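Accueil Atelier Projets Adhésion Tarifs Contact

Qui sommes-nous

Frade est un atelier partagé. On y vient pour construire des choses qui bougent toutes seules, ou qui devraient. Nous sommes 16 membres, nous louons 359 m² au fond d'une cour, et nous préférons vous prévenir tout de suite : si vous cherchez un lieu où l'on parle de « révolution robotique », il y en a d'autres, avec de meilleurs canapés.

L'association est née un mois de février, d'une dispute. Conceição Neves avait monté chez elle, dans son garage, un petit bras à servomoteurs censé trier des vis. Il triait, à condition qu'on lui présente les vis une par une et dans le bon sens. Nkrumah Owusu lui a fait remarquer qu'une boîte à compartiments coûtait moins cher. Ils ont loué un local ensemble pour régler la question, et elle n'est toujours pas réglée.

Ce que nous faisons

Le projet commun s'appelle Uver. Il s'agit de faire prendre à un bras des objets quelconques posés en vrac dans un bac, puis de les lui faire déposer ailleurs. Dit comme cela, c'est un travail d'enfant de trois ans. Nous y passons pourtant nos mercredis soir, et nous avons appris à nous méfier des vidéos de démonstration, y compris des nôtres. Une prise réussie devant des visiteurs ne prouve pas grand-chose. Nous tenons donc un cahier d'essais, sur papier, où les échecs sont notés avec le même soin que le reste. La dernière série comptait 689 tentatives. Nous publierons les résultats quand nous serons d'accord sur ce qu'on appelle une réussite — Conceição accepte qu'un objet retombe dans le bac, Nkrumah non.
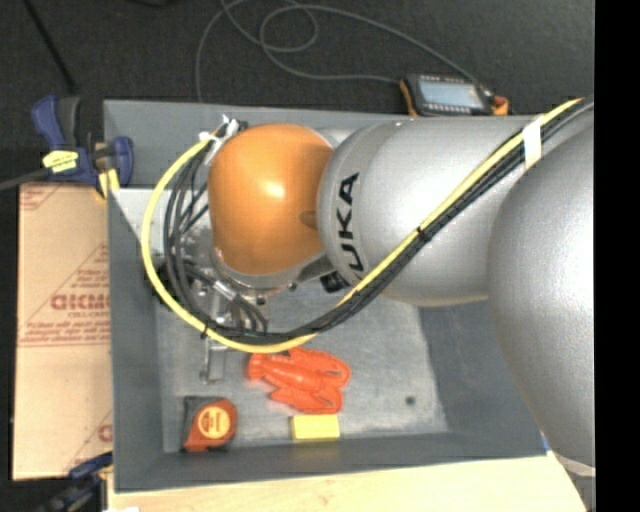
Le câblage nous a pris plus de temps que le logiciel. C'est le cas dans presque tous les ateliers que nous connaissons, et on le lit rarement sur les brochures. Un câble qui tire un peu au mauvais endroit suffit à gâcher une soirée, et aucun réglage savant n'y changera rien.

Ce que nous ne faisons pas

Nous ne promettons pas qu'un débutant construira son robot en un week-end. Comptez plutôt 10 séances avant qu'un premier montage personnel tienne debout, et encore, avec de l'aide. Nous n'automatisons pas non plus votre maison : on nous demande souvent de faire plier le linge, et nous répondons que vous irez plus vite à la main.

Nous avons refusé deux partenariats, dont un avec Stavon, qui souhaitait voir son nom sur la porte. Nous achetons en revanche une partie de notre visserie chez Grendstead et nous la payons au prix normal.

Venir nous voir

L'atelier est ouvert aux curieux le mercredi à partir de 19 h. Apportez un objet difficile à saisir, nous en manquons toujours. Pour l'adhésion, écrivez-nous par la page Contact en disant ce que vous voulez construire et pourquoi une machine le ferait mieux que vous.

Page mise à jour le 2024-11-06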